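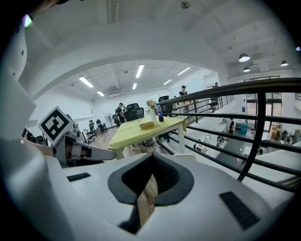 Anybody who has ever worked on an upper level wants to know about the noise, and a reader who wrote to us in April got straight to it: does every phone call from downstairs come up over the railing, and do you ever get used to it? Yes to the first, and yes to the second, mostly! By the second week we'd stopped hearing the front door. The coffee grinder took longer.

Spaces > Offices > Furon Building > The Udari mezzanine

Gallery Floor plans Before we moved Write to us

We've been waiting for the new place for so long and we're so happy to be in it at last. Udari has the whole upper level at the Furon Building now, 932 square feet of it, and after years of sharing a long room with a printer that hummed all day, it feels enormous. The ceiling is white, the walls are white, and the light gets everywhere. We haven't finished decorating (will we ever?), but people are working up here every day and it already feels like ours.

The table by the railing
White table, pale yellow-green cloth, flowers in a white vase. We argued over that cloth for longer than we argued over the lease, and I'm so glad the green side won. It takes the office edge off everything near it.

Flowers
Pale ones look best up here. We tried a big bunch of orange ones for the opening and they were gorgeous, but they shouted. The flower budget is small, so we buy them in bud and cut the stems every other morning.

The railing
Black metal with long rails, and it was here before us. The first plan was to paint it white to match the walls, and then somebody pointed out how good it looks with the chairs. Paint went back to the store, we got our money back, lunch was had by all.

Chairs
All black, but they didn't come as a set! Mohamedi, the secondhand office furniture place, let us sit in every chair they had for a whole afternoon. We spent $600 on the lot, and the tall one is the prize. Come in early if you want it.

Under the arch
The big white arch is what sold us on the mezzanine. It makes the inner room feel like its own place without a door to open and close, and you can still catch someone's eye through it when you need a second opinion. We get more visitors asking about the arch than about our work.

The whiteboard wall
Everything for Flirna gets worked out on the board in the back. That's our neighborhood recipe calendar, for those who are new to these pages, and the plan for the whole year started as one very crowded grid. We take a photo before anyone picks up the eraser. We learned that one the hard way.

Lights
Bright panels over the inner room for reading proofs, black dome lamps hanging where the ceiling is higher. I love the domes. They make the place look a little like a café in the evening, and it's funny how many people drift over to that side around five with their laptops under their arms.

The fan
It's a standing fan and it's a hero. Warm air climbs, and so do we, and by midafternoon in summer the good seats are all on the fan side of the room. Loose paper has to be weighted down. A stapler works, a mug works better.

Stairs
Carrying the desks up took two evenings and a lot of turning sideways. The last one went up with its legs off, one person above calling out the steps and the rest of us laughing too much to be useful. There's still a scuff at the turn, and we've decided to keep it.

Opening evening
We made 100 lemon cookies from the Flirna test batch and set them out for the neighbors, and every last one went. The recipe is going on the May page. If you came by, thank you, you were lovely, and whoever left the blue umbrella can pick it up any day before six.

More pictures will go up once the shelves are in. We're still choosing between oak and plain white, and opinions are very welcome.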